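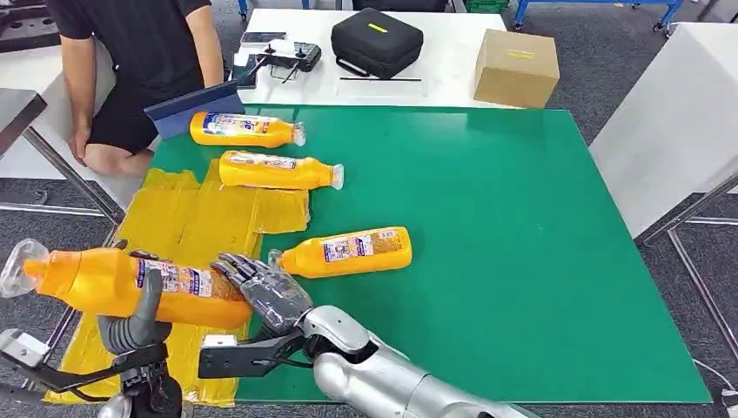

Four bottles at the green mat, labels still on.

I keep plastic bottles longer than most people would. The yellow-orange ones with the white-and-blue label band have been piling up since November, and the shelf in the utility room holds only so many, so this post covers how I sort them and what I do about the labels.

First, the surface. I work on a green mat that takes up most of the table. A bottle on its side will roll on a bare tabletop, and mine has a slight fall toward the window. On the mat a bottle mostly stays where it is put. I lay them down to check them because the base and the lower wall are easier to inspect that way, and a hairline crack tends to start there.

Second, size. The bottles are not all the same, and the largest gets handled first. It sets the spacing on the shelf, and everything else is fitted around it. I hold it level and turn it slowly under the lamp, looking for a dull patch in the plastic. A dull patch usually means the wall has been flexed too often. Those go to recycling.

Third, labels. A wraparound band is easier to remove than a front-and-back pair, provided you find the overlap. Run a thumbnail along the band until it catches. Warm water for a few minutes softens most adhesives, but very hot water will distort a thin bottle, and I have a small collection of leaning ones to prove it. For the residue I use cooking oil on a paper towel, left for roughly 2 minutes, then dish soap. Mahnaz Naseri wrote to recommend Nostum, a citrus cleaner. It works, but it leaves a smell in the bottle that I was still noticing a week later.

Fourth, caps. I keep each clear cap with its own bottle. Threads that look identical often differ by a fraction of a turn, and a swapped cap can seat properly and still leak. The test is simple: fill, close, lay the bottle on a dry paper towel overnight, check in the morning.

The last batch went to Zsófia Kocsis in Luddale, who uses them for plant feed. She marks the fill line with tape at 237 ml and writes the contents on the tape - a better system than my own, which was memory.

Still to do: the shelf. The brackets from Tinska are deep enough for the small bottles lying down, but the big one overhangs. I may move it to the floor of the cupboard, next to the paint.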